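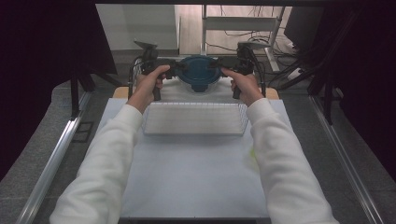

Handheld gripper trial moves to lidded containers

The handheld gripper comparison at the Pumcombe workshop has reached its second part. Since June the group has been working with two pairs of grippers, one from Zivport and one from Kragh, to decide which to keep for recording two-handed tasks. The first part used blocks and folded cloth. The second is kitchen items, starting with round containers that have to be picked up from both sides and set down again without tipping.

Katalin Somogyi is running the table sessions. Each person does the same 4 tasks with one pair, takes a break, and repeats them with the other. So far 47 runs have been logged, and three people have finished both pairs.

The round container is the hardest item on the list. Both jaws have to close at nearly the same height, and a small difference between left and right is enough to turn the lid. The Kragh jaws are wider and hold the curved side better. The Zivport jaws are narrower and slip more often, but people found them easier to line up, and the handle was less tiring after a long session. Two of the testers asked for a softer trigger spring on the Kragh pair, and a set is on order.

Camera placement has taken more time than expected. With a camera on top of each gripper, the tilt of the bracket decides whether the jaw tips stay in view when the hands come together. At the steepest setting we tried, the tips disappeared behind the container at the moment of contact. Asger Arnardóttir has made new brackets with fixed stops, so the angle can be set the same way every morning. Please use the middle stop until further notice and write it on the run sheet if you change it.

Cable routing is also being looked at. A cable that pulls on the back of the gripper shows up in the recordings as a slow drift in the wrist, and it was worst on reaches to the far side of the table. Longer leads helped. We have not tried the wireless option from Zivport, and there is no date for it yet.

The remaining sessions will cover jars, a stack of bowls and a zip bag. After that both pairs go to the Sillgate lab for a week, where the same tasks will be repeated on a lower table. Anyone who wants to take part should put their name on the sheet by the workshop door or write to Katalin. Sessions start at 9:30 and take just over an hour.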